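Keleck sets out its stall on burgers by the tray

Keleck has published its plans for a burger counter called Tolentino, due to open in April with what it calls "a simpler way to build lunch". The firm says each order will be put together on a paper-lined tray, with the fillings kept in clear tubs within reach. Most sandwich bars have worked that way for years.
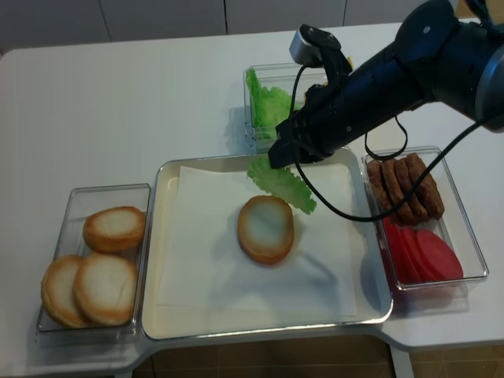
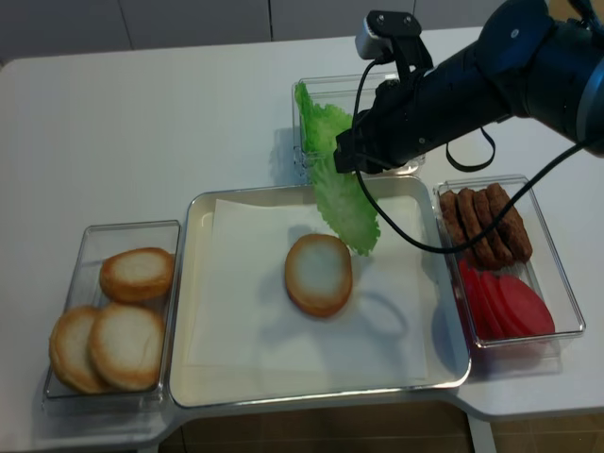 A bun half and lettuce at the Tolentino assembly table, with more bun halves in the container on the left.

Rosine Masson, who runs the project, promises 200 burgers in a lunch service and says 198 were made in a rehearsal. Keleck has not said how many of those were fit to sell, or how long customers would have waited.

The price is also unsettled. An early menu gave £6 for a plain burger, a figure since removed from the firm's website.

Lorna Dizon, who has a café two doors from the site, is not losing sleep. "It's a bun, a patty and a bit of lettuce," she said. "I'd like to know what the new part is."

Keleck said further details would follow before opening.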